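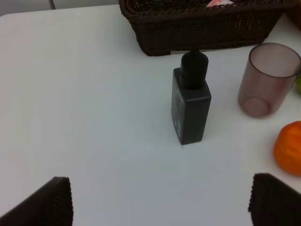 Shared Kitchen Tables: what should stay out between sittings?

Hokuddale Residents' Forum – Common Rooms and Kitchens
Apr 15, 2025

Paweena Chareonsuk (Moderator)
Members are invited to comment on the draft guidance for the white tables in the Tenby and Montes kitchens. The draft proposes that one wicker basket be kept at the back of each table and that all small items be returned to it after use. Bottles and cups would be put away in the cupboard by the last person to leave. Comments will be considered before the guidance is issued to all 149 households.

montes_flat11
I support the basket. I do not support moving the bottles. Residents who come down early should not have to search a cupboard for something used at every sitting. A dark bottle standing in front of the basket is easy to find and takes up very little of the table.

tenby_resident
With respect to the previous member, I must disagree. One bottle is followed by a cup, and the cup by whatever else people have in their hands. The surface cannot be wiped properly unless it is clear. In Tenby we have asked for clear tables since last April.

K. at Sendville
Sendville adopted a similar rule. The basket was kept and the bottles were allowed to remain, provided that they stood upright and close to it. The front half of the table was to be left free for trays. Compliance has been fair, although cups continue to be a difficulty.
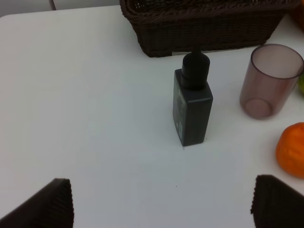 Bottle in front of the basket, label side to the left.

montes_flat11
The position shown would be acceptable to me. I would ask that the label be turned to the front, as the print is small and several residents have mentioned it.

tenby_resident
I remain of the view that the table should be cleared. If the majority prefers otherwise, I request that the guidance limit the number of bottles to one and state plainly that cups are not included.

quiet_corner
May I ask whether fruit is covered? The draft refers only to "small items". Fruit left in a closed basket over a weekend is unpleasant for the next person.

Paweena Chareonsuk (Moderator)
Fruit is not mentioned in the present draft, and a line will be added. The wording on bottles will be revised to offer both options – cleared table, or one bottle beside the basket – and each kitchen may choose. Members should keep replies under 2000 characters. The thread will close after 20 replies.

montes_flat11
Thank you. Montes will put the two options to residents at the next kitchen meeting.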